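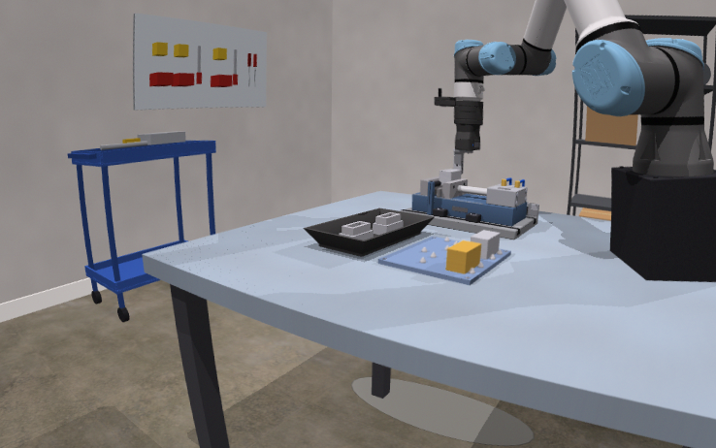 **Why do we visit a working cell before we write any code for one?**

Because the hard part of machine tending is where things sit, and you learn that fastest by standing next to a vise with someone who loads it all day.

## Visit notes: Stumex open day, February

These notes go with the second half of the machine tending unit. Read them before lab, even if you came along! I've folded in the questions people asked on the walk back, which were better than mine.

### What we saw

Vlasta Živković ran the demonstration in the training bay. Her cell does one job: take a machined part from a tray, set it in the vise, let the cycle run, take it out again. She ran it first in simulation and then on the floor, and I loved that she kept both going side by side so we could compare them.

The layout is worth copying into your notebooks:

- machined parts in a shallow tray with sloping sides, in front of the vise
- the vise on its own flat base, within easy reach of the arm
- a separate fixture plate with pegs, kept on the same table
- hand tools on a wall panel, away from the arm

She asked us to guess the slowest step. Most of us said the long move across the table (so did I). Wrong! It was the last 12 millimeters above the vise, where the arm creeps down before it lets go of the part. Her program uses 300 mm/s for open moves and drops way down for the approach.

### Approach points

Write this one down, it will be in your lab report. Every pick and every place gets 2 points: one straight above the target and one at the target. The arm goes fast to the first and slow to the second, then backs out the same way it came in. Dušan Nikolaidis asked what happens if you skip the upper point, and Vlasta showed us in simulation. The part clipped the jaw on the way in. It took her a minute to set up and it was the best minute of the afternoon.

### Simulation and the real thing

Tihomir Begović looks after the models at Stumex. He measures the real table again whenever something gets moved and updates the file the same day. His advice was to model the tray walls properly, slope and all, as a gripper finger can hit one long before it touches a part.

The real cell had run 600 parts since its last re-teach. I'd like to hear your ideas on what drifts first.

### For lab

1. Sketch a table layout for your own part. Mark the tray, the vise and the arm base.
2. Add both approach points for each pick and place.
3. Trade sketches with a partner and find one move that would hit something.
4. Build it in Groken and run it at low speed.

Cillian Keogh has the spare Groken logins. Bring your sketch on paper, please, and a pencil you don't mind lending.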